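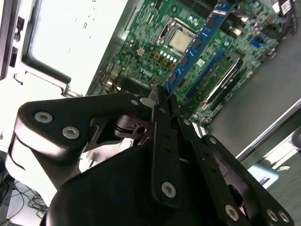 Why do you not simply buy a new computer, wrote Zivodura under my last post, memory for such an old machine costs more in nerves than in money. It is a fair remark and I have thought about it the whole week. My reply is that the old tower still does what I ask from it, and that I like to know what is inside the things I use. Also I had already ordered the memory.

So this post is about opening a desktop tower and changing the memory in it. I write it for people who have never removed a side panel and are a little afraid, as I was. English is not my first language, so please forgive me if I call some part by a wrong name. I looked up most of them.

First, the preparation. Shut the computer down, pull the power cable from the wall, and then press the power button one more time so that the rest of the electricity goes out. Lay the tower on its side on something flat and hard. Do not do it on a carpet. I did it on a carpet the first time, many years ago, and I was touching the radiator every minute from fear of static. Now I touch the bare metal of the case before I touch anything else, and I do it again each time I come back from the kitchen.

When the side panel is off, take some time only to look. I find this the best moment of the whole work. The cables seem to be a big disorder, but each of them goes from one place to one other place, and if you follow one with your finger you will soon understand it.

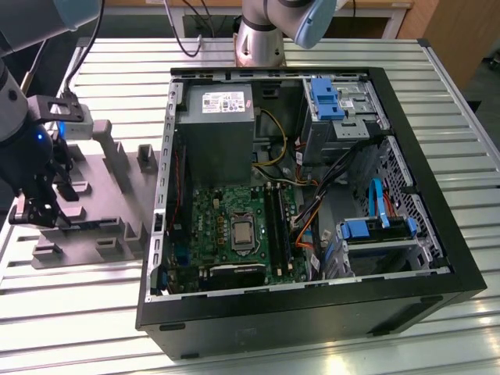

Last updated: Thursday, February 10, 2022

With a tower like this one, the power supply is the gray box in the upper left corner, with the big white label. The yellow and black wires come from it and go down to the motherboard. The green board itself has the processor near the middle, and the two memory slots are directly to the right of it, long and black. On the other side are the drives. I like very much the blue plastic pieces there. On my own machine everything blue is made to be pulled or pressed by hand, and this is a kind thing from the people who designed it, because you can put the screwdriver away.

Before you buy memory you must know which type your board takes. I read the label on my old module and wrote everything down on paper, then I compared it with the list from Stirilska, a small shop which sells used parts by mail. They had two modules of the correct type. In a newer type the notch is at a different position and the module will not go in, so please check this before you pay.

The old module comes out easily. There are small latches at the ends of the slot. Push them outward, both, and the module rises a little by itself. Then hold it at the short edges and lift it straight up. I put the old ones in the bag from the new ones and wrote on it with a marker, which saved me some confusion later — I have a drawer with parts from three computers and no memory of my own about them. 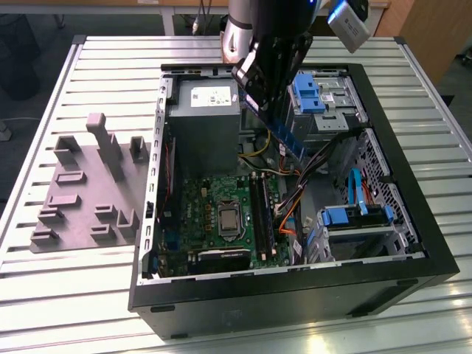
But how much force is normal, asked Fornstead in a comment, I am always sure that I will break the board. I had the same question and I did not find a good answer anywhere, so I can only tell how I do it. I put the module over the slot and look where the notch is. If the notch and the small bridge in the slot do not meet, I turn the module around. Then I put it in the guides at both ends and press with two thumbs, first one end and then the other, until the latches close. It needs more force than seems polite. My board bent a very little, and there was a click, and then the second click.

My first try was not correct. One latch was closed and the other was only almost closed, and the computer answered with beeps and a black screen. I was quite sad for ten minutes. Then I took the module out and pressed it in again, and the computer started. The setup screen now showed 4000 and something megabytes, and I made a cup of tea to celebrate.

While the case is open, you can also look at the fan and the dust. In June I cleaned mine with a soft paintbrush, and there was less this time than I expected. I did not touch the processor, it was working well and I had no new paste in the house.
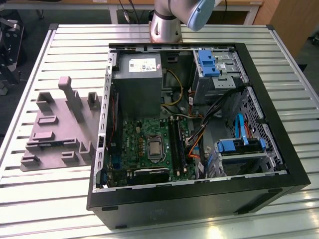 Case open, the two memory slots to the right of the processor.

Before closing, I check that no cable lies over the fan and that every drive cable is still sitting well, for an elbow can loosen one and you do not feel it. The thin colored ones are the easiest to pull out by accident. I start the computer one time with the panel still off, look if the fan turns, shut it down again, pull the power cable, and only then I put the panel back.

The bigger part of the evening I spent looking for the screwdriver, which was in the box from the printer. Next I would like to change the hard drive for a faster one. I am not sure yet how to fix the small drive in the big carrier, so if you have done it in a tower like this, please write me in the comments which adapter you used.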